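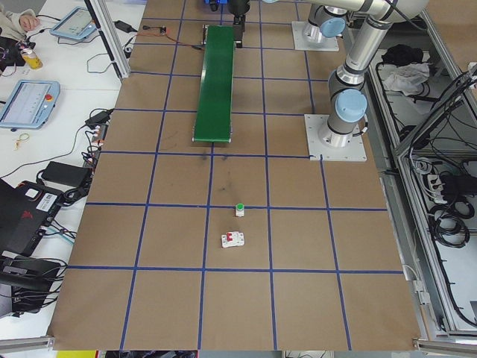

Kgomotso Pretorius wanted to know whether hand guiding alone is enough for small-part work, or whether the remote-control option has to be ordered from the start. Hand guiding is enough for most pick-and-place tasks. Remote control is needed where the operator cannot reach the arm safely, or where a hand on the wrist disturbs the final approach.

## Drarkum Teach Kit

Drarkum is a demonstration kit for tabletop robot arms. It records a task while a person performs it with the arm, either by pushing the arm through the motion or by driving it from a separate input device, and stores the result as an editable path. Typical parts are small electrical components such as push buttons and miniature circuit breakers.

### Recording modes

**Hand guiding.** The arm is released from the teach pendant and moved by the wrist. Joint positions, gripper state and time are logged together. Pressing the marker key on the handle adds a waypoint. Release the handle for two seconds and logging pauses; the arm holds position.

**Remote control.** The operator moves the Pleltard hand controller and the arm follows. Motion scaling can be set from 1:1 down to 1:4. Low scaling is recommended for the last part of an insertion or a placement against a stop.

**Mixed.** Coarse travel is recorded by hand and the fine segment by remote control. The two segments are joined at a shared waypoint. If the joint angles at the join do not match, the editor rejects the merge and reports the joint number.

### Specifications

| Item | Value |
|---|---|
| Sampling rate, hand guiding | 50 Hz |
| Stored demonstrations per controller | 4000 |
| Wrist rotation range, hand controller | 360 degrees |
| Controller lead length | Standard or extended |
| File export | CSV, JSON |
| Arms per license | 2 |

### Work surface

Lay out a taped grid before the first recording. Grid squares give the operator a repeatable start position for each part and make it easier to spread demonstrations over the reachable area. Matte paper is preferred over bare metal. Replace the paper when the tape edges lift, and rerun the surface check afterward.

In two-arm cells, teach one arm at a time. The idle arm must be parked and locked from its own pendant. Simultaneous recording requires the Wynne sync module.

### Number of demonstrations

For a single part type on a flat surface, 28 demonstrations is the default set. Add a second set if the part can lie on its side as well as stand upright. Discard any run in which the gripper touched the surface.

### Ordering

- Drarkum base kit: handle, recording software, mounting ring
- Pleltard hand controller: optional
- Wynne sync module: optional, two-arm cells only
- Stollimero gripper adapter: required for third-party grippers

The extended lead ships from January. Integration questions go to Yung-ching Peng; include the arm model and pendant firmware version in the request.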